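The smallest canning line in Relthorpe fills up to 400 cans an hour, and its manager has worked on it since it opened. Most complaints, she says, are about the tab. "People pull it straight up. Lift it slowly, then pull."

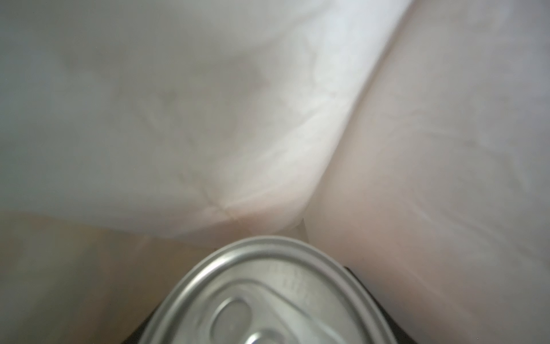

She keeps old lids from Wurkstead in a drawer, 47 of them. "I look at the rim first. If the rim is bad, I don't care about the rest." The stamped marks matter to her too. "Customers never read them. We do, every time one comes back."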